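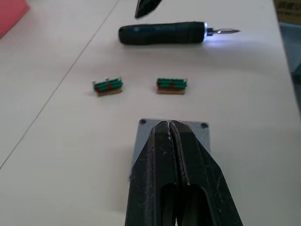 2 min read

Figure 1. Wrist camera view of the work area, with both fingers of the gripper together in the foreground. Two small green components on thin tan bases lie ahead of the gripper; the black handheld tool with the lit collar is behind them.

3.2 Workspace and camera placement

The arm was assembled by the second author (Villanueva) in the shared workshop at Judinstead and is bolted to a bench used by other members between sessions. No fixture is attached to the tabletop. Parts and hand tools are laid directly on the white surface, and their positions are not measured before a run. This departs from our first build at Biltholm, in which every part sat in a printed tray and the controller, Baptiste, replayed fixed joint positions.

The camera is carried at the wrist and looks forward past the fingers. Its low angle has two consequences. First, the fingers are always in view and hide part of what is nearest to them, including part of the gray plate behind the tips (Figure 1). Pixels belonging to the fingers are masked before detection; the mask is redrawn by hand whenever the camera is removed. Second, a long object lying across the table is seen from the side, so its handle and tip can be separated along one image axis. The tool in Figure 1 has a thick dark handle to the left and a slender pointed metal end to the right.

The light from the collar brightens the table below the tip. Early versions of the detector merged this patch with the tool outline. We now lock exposure at the start of each run and discard regions with no edge response. Matte black fingers were kept for the same reason, although scuffs on them still produce stray edges along the central seam.

Detector settings were fixed in April, before the 200 frames used in Section 4 were recorded. Frames were labeled by Nakamura in five batches. Three classes were used: component, tool, and other. Objects only partly in view were assigned to the last class.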